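Winter Marshal Point Checklist, 18 km Road Race — Filled In, With Comments

Course walked by: Mirjana Golob
Second pair of eyes: Ginette Courtois
Date: January 8, 2021
Start and finish: Prirnari, by the bus turnaround

What a great course this is going to be! We walked it end to end and only a handful of items are still open. If you have a marshal point on race day, read the line for your point and then the general section at the bottom.

ROAD CLOSURES

1. Closure notices posted at both ends of Mujić Road. OK. They're up at driver height and you can read them from a car, which was our big complaint last year.

2. Detour signs on the Ernlow side. PARTLY. Two of the three are in place. The missing one goes at the fork before the bridge, and without it people will follow the first arrow straight back onto the course. Mirjana is chasing it.

3. Residents' letters delivered. OK. 465 households on the closed streets, and we've already had some lovely replies (one family wants to put a speaker out on the porch, and we said yes please).

4. Emergency lane kept clear from the turnaround to the clinic. OK. Fire crew drove it with us and had room to spare at the tight corner.

5. Parked cars on the hill. OPEN. No-parking cones go out the evening before. Please don't move a cone to let a neighbor in, call the desk and we'll sort it out.

BARRIERS AND CROSSINGS

6. Barrier feet flat, no wobble. OK on the straight. One section near the school rocks when you lean on it, so it gets swapped.

7. Pedestrian crossing points marked. OK. Ginette's idea of splitting the big crossing in two is wonderful — walkers wait in the middle while runners go past on one side only.

8. Barrier hooks all closed. OK, but check again on the morning. Gloves make this slow, so start early.

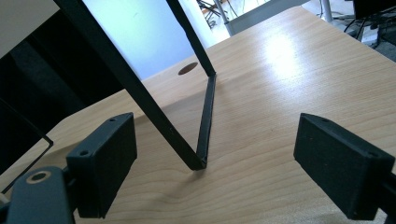 Black metal frame on a wooden desktop.

9. Finish chute wide enough. OK. We had 2,103 finishers the last time this race was run, and the chute never backed up. Entries are capped at 2,000 this time, so the same width is fine.

10. Cables across the finish covered. NOT OK. The timing people from Seletex have ramps for the mats but the speaker cable still crosses bare pavement. One more ramp needed. Easy fix.

SURFACE AND LIGHT

11. Potholes filled or sprayed. PARTLY. The deep one outside the bakery is filled, and beautifully. Two shallow ones past the bridge are sprayed orange and need a marshal standing by them.

12. Ice plan. OK. Salt bins are full at the bridge and the top of the hill. Points 4 and 7 check the shade side first thing and phone in before the road closes.

13. Streetlights along the first stretch. OK. One was flickering near the turnaround and has been reported. We'd still bring a headlamp.

GENERAL, FOR EVERY MARSHAL

- Vest on over your coat, zipped up.
- Phone charged, desk number saved.
- Be on your point before the closure begins.
- Only the desk reopens a road. If a driver is upset, stay friendly, show them the detour card and let the desk know.
- Stay put until the tail car has gone by and its driver gives you a wave.
- Cheer! Loudly! The runners at the back need it most and they're out there the longest.

STILL TO DO

Fork sign (Mirjana), cable ramp (Seletex), barrier swap at the school (Ginette), cones for the hill. We'll walk those four again together before race day and mark them off on this same sheet. The June race will use this list too, minus the ice line, so if your point has something we missed, write it on the back of your copy and hand it in at the desk with your vest.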